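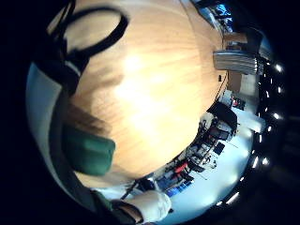 4. Setting up a profile for each viewer

The Gisness player can keep a separate list of shows for every person in the home. If you skip this section, all episodes are saved under the profile called Main, and the player cannot know who has watched what. It is possible to add profiles later, but the old history stays in Main.

You can make up to 5 profiles on one player.

4.1 Adding a profile

1. Press Home on the remote control, then choose People.
2. Choose Add Person and type a name. The name can have 18 letters at most, including spaces. Letters with accents are accepted.
3. Choose a color. Two profiles may not have the same color.
4. Choose the age group: Child, Teen or Adult.
5. Press OK and hold it until the name appears in the top row.

Note: The age group decides which cartoons and series are shown in Search. It does not hide recordings which were already made. For this, see 4.3.

4.2 Following a series

1. Open the profile of the person who wants to follow the series.
2. Find the series by name, or by channel if you do not remember the name.
3. Press the Star button. A small window opens.
4. Choose New Episodes Only or All Episodes.

With All Episodes, the player also records repeats. An animated series with short episodes is often shown many times in one day, and the disk becomes full faster than you expect — we advise New Episodes Only for these.

Some channels put two short episodes together under one title. The player records them as one file and marks the file as watched only when the second episode has ended.

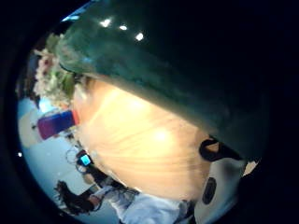 If the same series is followed in more than one profile, it is recorded once and appears in all of them. Deleting it from one profile does not delete it from the others. The space on the disk becomes free when the last person has deleted it.

Caution: Do not unplug the player while the Star button is blinking. The list of the open profile can be lost, and it is not possible to bring it back from the Mulcahy backup service.

4.3 Locking recordings

1. Open People and choose an Adult profile.
2. Choose Lock, then enter a code of four digits.
3. Mark the recordings that you want to lock and press OK.

After 3 wrong codes the player waits 30 minutes before you can try again. Turning the power off does not make this time shorter.

If you use the older Rosto remote control, it has no Star button. Press the blue button two times instead.

4.4 Changing the order of profiles

The player opens with the first profile in the row. To change it, move to the name, hold the Left button, and release it when the name is in the correct place.

English text: Elínborg Kirkegaard. Checked with software version of October by Tamara Buzatu.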